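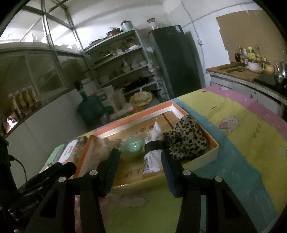 Thursday, June 27, 2024

Marwan says we are nearly there. Marwan said we were nearly there in January, when the thing was one finger and a bag of screws, so I'm writing down where we stand tonight and he can argue with the page.

Where we stand: the hand-held gripper opens and closes. Both fingers move together when you squeeze, mostly. The left one still lags a hair behind if you squeeze slowly, and Marwan's answer to this is to squeeze fast. I said a machine that only works if you're in a hurry isn't finished. He went to make coffee.

The idea, for when I read this in ten years and wonder what we did with our evenings: you hold the gripper yourself and do chores with it, the camera on it records everything, and later an arm learns to do the same chores from the recordings. I believe the first half, having done it. The second half I'll believe when I see an arm put a bowl on a shelf in my kitchen and let go of it without my hand underneath.

Boxes tonight. Boxes are harder than you'd think, or harder than Marwan thinks. Cardboard gives. Grip it by the two sides and it bows in, and you can't tell from the pads whether you have hold of it or are only leaning on it. We have 189 recordings so far and his plan calls for 730. I asked where 730 came from. It came from Shadi Abou Jaoude, who got it from a talk, and the talk was on drones.

Spent $37 on a second set of pads from Zasance. They look the same to me as the first set. Marwan ran his thumb over them and said they were "grippier." I asked how much grippier and he gave me the look. So I'm going to test it myself this weekend with the kitchen scale and a hook, old pads against new, same box, and write the numbers down before he can tell me what they should be. If the old ones hold as well, the new ones go back.

The screws on the linkage worked loose again, two of them, right side. Thread lock is on the list. It has been on the list for three weeks. I've moved it to the top and underlined it.

Ruba called in the middle of all this to ask if we'd fixed the cable. We have not fixed the cable. It loops out and catches on things, and last night it caught on a drawer handle and pulled the plug halfway out, and we lost a whole run before either of us noticed. She says to clip it along the grip and be done. She's right, and it would take ten minutes. We spent an hour talking about names instead. Marwan wants Bustix. I said it sounds like something you'd give a dog for its teeth. His other choice is Wumix. I'd rather leave it without a name until it can pick up an egg.

My real worry is the one I can't get him to sit still for. All the runs are in this one kitchen, with my hand, my table, my light from the window. If the arm learns anything, it may only learn my house. Solomiia offered her place and I think we should take her up on it before we record another single box. He says more data first, then other rooms. I say 200 is where we stop and look at what we have. He said 200 was "a weird number." So is 730.

To do: thread lock, cable clip, scale test, call Solomiia back. Also return Raghda's soldering iron, which she has asked for twice.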